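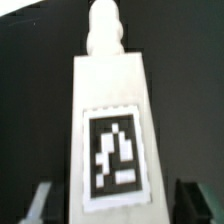 Florence says I'm wasting good plaster, and that if I want the mold walls to stop cracking I should quit fiddling with the recipe and leave the pour alone for longer. She told me this through the open door of the glaze room with her coat already on, so there was no arguing with her.

26 November 2024
Posted by Mervin MacDonald

OK so, Florence's objection is on the record. I'm still fiddling with the recipe.

Where I'd got to: batch 18 was the first one mixed with the new bag of Younis casting plaster, and I kept everything else the same as batch 17, or thought I did. Same bucket, same paddle on the drill, same sifting (slow, handfuls, let it slake before you touch it). It set up faster than I'm used to. I was still scraping the bucket when the stuff in there went to cottage cheese, and the last third of the pour went in lumpy. So there's a cold seam running all the way around the second half of the Istby pitcher mold, right where the handle joins. It'll print on every cast. I can fettle it off, sure, but I don't want to be fettling the same line on every pitcher until spring.

My guess is water temperature. The tap in the back has been running warmer ever since they moved the boiler, and warm water speeds up the set, everybody knows that, but I'd never bothered to put a thermometer in it. Did it this morning. It's a good bit warmer than the front sink! So from now on I'm filling the buckets the night before and leaving them under the bench.

The other thing is the ratio. I've been eyeballing water against the island of dry plaster in the bucket for years and it has always been fine for little stuff. For two-part molds this size I don't think it's good enough any more. I weighed everything for today's test: 3000 grams of water, then the plaster by the chart on the bag. Then I read the scale again and it said 3217, because I'd forgotten to tare out the jug. Poured some off, started over. Please, whoever uses the scale after me, look at the display before you start. I'm saying this to myself too.

Today's pour went in smooth. Tapped the cottle boards for a couple of minutes, got a lot of bubbles up, left it. It got nice and hot on schedule and I pulled the boards once it had cooled down. No seam that I can find with a fingernail. Corners came away clean except one, where I hadn't soaped the board properly (my fault, I was rushing to catch the phone).

Drying is the part where Florence may have a point. I've been putting molds on top of the kiln to hurry them along, and the two that cracked both sat up there. Brumeo, who sell us the slip, say to keep it gentle and keep air moving, so this one is on the slatted shelf by the fan, strapped together, both halves closed up so they don't warp. I'll weigh it every morning and write the number on the tape. When it stops losing weight it's dry. First cast after that, not before, no matter how much I want to see it.

Still to do:
Order soap, the green kind. We're down to the scrapings.
Redo the spare hole on the Aler bowl mold, it drains too slowly and the rim comes out thick.
Mix the old slip back up and check it for lumps. It's been sitting since February.
Find the good surform. It was on the hook.

If the seam comes back on the next one I'll admit it isn't the water and go back to the other plaster. There's half a bag left, if it hasn't gone off.

Comments

Florence Després: I never said wasting. I said using up. And the surform is in my drawer, sorry, I had it for the feet on the planters.

Mervin MacDonald: Thank you. Put it back on the hook please.

tallow_and_clay: We had the same quick set last winter and with us it was old plaster stuck to the bucket. Even a little crust will kick off a fresh batch. Do you scrub yours out every time?

Mervin MacDonald: Mostly! I flex it and knock the bits out. I'll scrub it properly for the next one and note down if it makes a difference.

Florence Després: He does not scrub it.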